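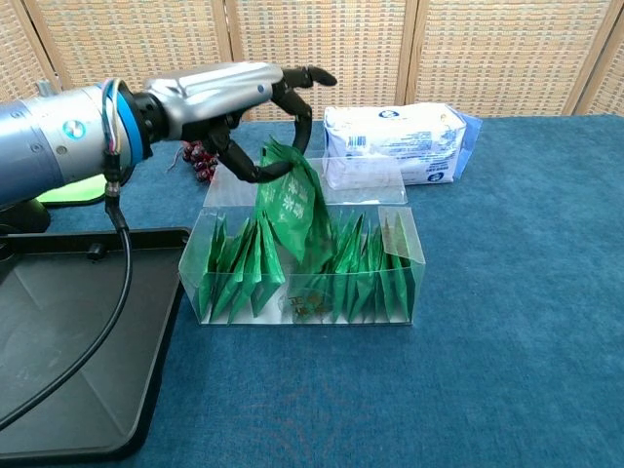 Clear Hinged-Lid Box for Tea Sachets

Brultlow Tea Supply - Storage and Serving

Size: rectangular box, clear body, white bottom
Holds: up to 32 flat sachets standing on edge, depending on the brand
Price: $20
Case of 6: see the ordering notes further down

If you drink your tea from individually wrapped sachets, you probably have a drawer somewhere with a few of them crushed in the back. We did too! The clear hinged-lid box has been on our own break room counter since May, and it has become the thing we recommend first when somebody asks how to keep single-serve green tea tidy and easy to get at.

The idea is simple. The sachets stand up on edge, side by side, with their folded tops facing you. You lift the lid, take hold of one by the top and pull it straight up. The rest stay in the box. With a full box they stand nice and straight, and once a few are gone they start to lean to one side or the other and leave a gap in the middle, so you can tell from across the room that it's getting toward refill time.

The lid

The lid is hinged along the back and folds up and away, so it isn't in your way while you pick. It stays attached, so there's no loose top to set down on a wet counter (or to lose, which is what happened to the lids on our old tins). There's also a short clear flap that folds up at one end. Leave it up while you're serving and tuck it back in before you close the lid.

The body

You can see straight through the front and the sides. That sounds like a small thing until you have three kinds of tea in three boxes and guests who want to know what's what. Dark green foil-look pouches with white lettering look especially good in it - the folded tops catch the light and the whole row has a bit of shine. The white bottom helps as well, as the color of the packets shows up well against it.

There's room on the front for a label, low and centered. A gold label looks great against dark green sachets, and some customers prefer one in Chinese characters to go with the tea. We sell blank gold labels in packs of 60. They take regular permanent marker, so go slowly and let the ink dry before you touch it.

Which sachets fit

Flat, glossy pouches are the best match, the kind that are folded or pointed at the top. They're stiff enough to stand up and slim enough to pack close. Our Lendon green and Trevaskis roasted green both fit with the lid closed. Sisis jasmine comes in a slightly taller pouch and needs to lean a little, but it goes in fine.

Soft paper envelopes work if you pack them snugly. Round tea bags without a wrapper don't belong in this box. They slump, they pick up kitchen smells, and they're much happier in a tin with a tight lid.

Filling it

Open the lid all the way first. Start at one end and stand the sachets up in small bunches, all facing the same direction, then work toward the other end. Fill from both ends toward the middle if you're putting two kinds in one box. Don't force the last one in. A little slack makes it much easier to pinch a single pouch, and a glossy pouch that has been jammed in tends to crumple when you pull it out.

Tegan Ashby, who packs our sample boxes, likes to run a finger along the tops at the end to even them up. It takes two seconds and it does look better!

Cleaning

Wipe with a soft damp cloth and dry it before you refill. Please don't put it in the dishwasher, and skip the rough side of the sponge, as clear plastic scratches and the scratches show. For the hinge, a dry cotton swab gets the tea dust out.

Where it works well

Office counters, guest rooms, waiting areas, the end of a buffet table. It's light, so you can carry it to the table, let people choose, and carry it back. I also keep one in a kitchen cabinet at home, and it slides out easily with the lid shut. Keep it out of direct sun whatever the room - the box won't mind much but green tea does.

Ordering notes

The box ships empty and flat-wrapped with the lid closed. Tea and labels are sold separately. The case of 6 comes in one carton with paper between the boxes, and you can mix it with any tea order. If a hinge arrives cracked, send us a note with your order number and we'll mail you another box. You don't need to send the first one back.

Back in stock December 2021.

Goes well with

Lendon green tea, single sachets
Trevaskis roasted green tea, single sachets
Sisis jasmine green tea, single sachets
Blank gold labels, pack of 60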